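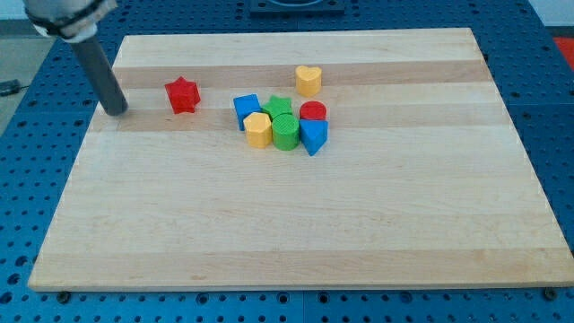
Publications > Workshop papers > Public demonstrations

Search this site Search Advanced

Filed under: Human-robot interaction, Tabletop manipulation, Outreach

4. Open-day demonstration

4.1 Setting

The tabletop pushing system described in Section 3 was shown to the public at the Canura open day on 2023-05-02. The demonstration took place in the Cirkgate building, in the ground-floor laboratory where the system had been developed, so the arm did not have to be moved or remounted. The calibration made in February was checked the evening before and kept. Visitors entered by the corridor door, stood behind a waist-high barrier on the long side of the table, and left through the workshop.

The hardware was the same as in the laboratory experiments. The arm carries a straight rod with a blunt, rounded tip and has no gripper, so every change to the layout has to be made by pushing. The work surface is a wooden cutting board placed on the perforated blue table. The objects are the eight colored wooden blocks used in Section 3: two each in red, yellow, green, and blue, with stars, a heart, cylinders, a cube, and two kinds of prism among the shapes. Figure 4 shows the board during the work, with the rod at the left.

Figure 4. Pushing task at Cirkgate. The red star and the yellow heart stand apart; the other six blocks form one group on the upper half of the board.

4.2 Procedure

Visitors gave instructions in their own words. An operator typed each instruction into the console as it was spoken, without correcting grammar or filling in missing words. The instruction was then passed to the policy, which ran until the operator pressed the stop key or the time limit of 20 seconds was reached. The operator pressed the key when the visitor said that the task was done, or asked for something else.

We considered using speech recognition for this step. It had worked well enough in the laboratory with one speaker at a time, but in a test with several people talking in the room it often picked up the wrong voice. Typing added a short delay, and the delay was accepted.

No list of allowed instructions was posted. A card on the barrier said only that the arm could push the blocks and could not lift them. Staff were asked to repeat this if a visitor seemed unsure and otherwise to offer no wording. In the first half hour this rule was not followed strictly. One member of staff gave "push the red star to the heart" as a sample, and the same phrase came back many times from the people who had been standing nearby. These instructions were kept in the log and marked as prompted.

The board was not reset between visitors. Each person started from the layout left by the one before, which is how the system is used in our long-horizon trials. The operator reset the blocks by hand only when one had left the board or when a block was lying against the rim of another in a way that the rod could not separate. During a reset the arm was parked and the drives were disabled with the Jullico safety relay, and the barrier gate stayed closed until the operator had stepped back.

4.3 Logging and labeling

For each instruction the console stored the typed text, the start and stop times, the commanded tip positions, and the overhead video. Audio was not stored. Visitors were told by a sign at the door that the table was being recorded, and the overhead view was masked to the area of the table.

The log contained almost 1000 entries at the end of the day. Entries typed by staff during checks were removed, as were repeated entries caused by a double press of the return key. This left 721 instructions. Two of the authors labeled each one for outcome from the video, working separately. An instruction was labeled as completed if the final layout matched what had been asked, as partly completed if the correct block had been moved in the correct general direction, and as failed in all other cases. Disagreements were settled by a third viewing. Instructions that could not be carried out by pushing, such as requests to stack one block on another, were labeled separately and are not treated as failures of the policy.

4.4 Observations

The wording used by visitors differed from the wording in the training set in three respects. First, visitors were much less exact about location. The training instructions refer to parts of the board ("top left corner," "center of the right side"), and most of them name both an object and a target. Visitors often named only the object and a direction. Left and right were a recurring problem: the barrier stood opposite the side from which the training instructions were written, so a visitor's left was the board's right. The policy followed the training convention. Many visitors noticed this after one attempt and changed their wording, but children in general did not, and they tended to repeat the same instruction more loudly.

Second, visitors used names for the shapes that do not appear in the training set. The hexagonal prism was called a nut, a honeycomb, and a pill box. The triangular prism was called a tent or a slice of cheese. The policy usually chose a block of the right color when the color was given, and had little to go on when it was not. With two blocks in each color, a color alone leaves one wrong choice, and the policy had a clear tendency to take whichever block was nearer to the rod.

Third, instructions were given as corrections to the motion in progress: "a bit more," "no, the other one," "stop there." The training set contains some corrections of this kind, but they are full sentences. Short forms were handled poorly. "The other one" in particular requires knowledge of the previous instruction, which the policy does not have, as it receives only the current text and the current image.

Tight groups of blocks caused most of the failures that were not related to language. When six blocks lie together as in Figure 4, a block in the middle or at the back of the group cannot be reached without moving at least one neighbor. A person with the same rod will normally push through the group once to open it and then go back for the block that is wanted. The policy attempted this in some cases – usually after pressing against the outside of the group for several seconds – but it more often moved the whole group together. Blocks standing alone were handled much more reliably. This agrees with the laboratory results in Section 3.4.

Visitor behavior also changed the distribution of layouts. People liked to gather blocks by color or to bring everything to one place, and very few asked for blocks to be spread out. Since the board was not reset, the layouts became more crowded as a session went on, and the later instructions in each session were harder than the early ones. Any completion rate taken over the whole day mixes these two effects. For this reason we report rates by the number of blocks in contact at the start of the instruction, in Table 3, and give no single figure.

4.5 Interruptions

The arm was stopped twice outside the normal breaks. In the first case a block was pushed off the board and came to rest between the board and the table mount, where the tip could have pressed on it. In the second, the tip height had drifted low enough for the rod to rub on the wood at the far side of the board. The height offset was corrected at the console and the system was restarted. The cause was later found to be a loose screw in the tool collar, and the collar has been replaced with one that clamps over a longer section of the rod.

A planned 600-step limit on each motion sequence was turned off before opening. It had been added for unattended runs, and with an operator present the time limit served the same purpose.

4.6 Use of the data

The 721 instructions and their labels are used in Section 5 as a test set only. None of them were added to training. The prompted instructions are included in the set but flagged, and the results there are given with and without them. A second collection is planned at the Soomro site, with the barrier placed on the side that matches the training convention and with the operator's console out of view of the visitors.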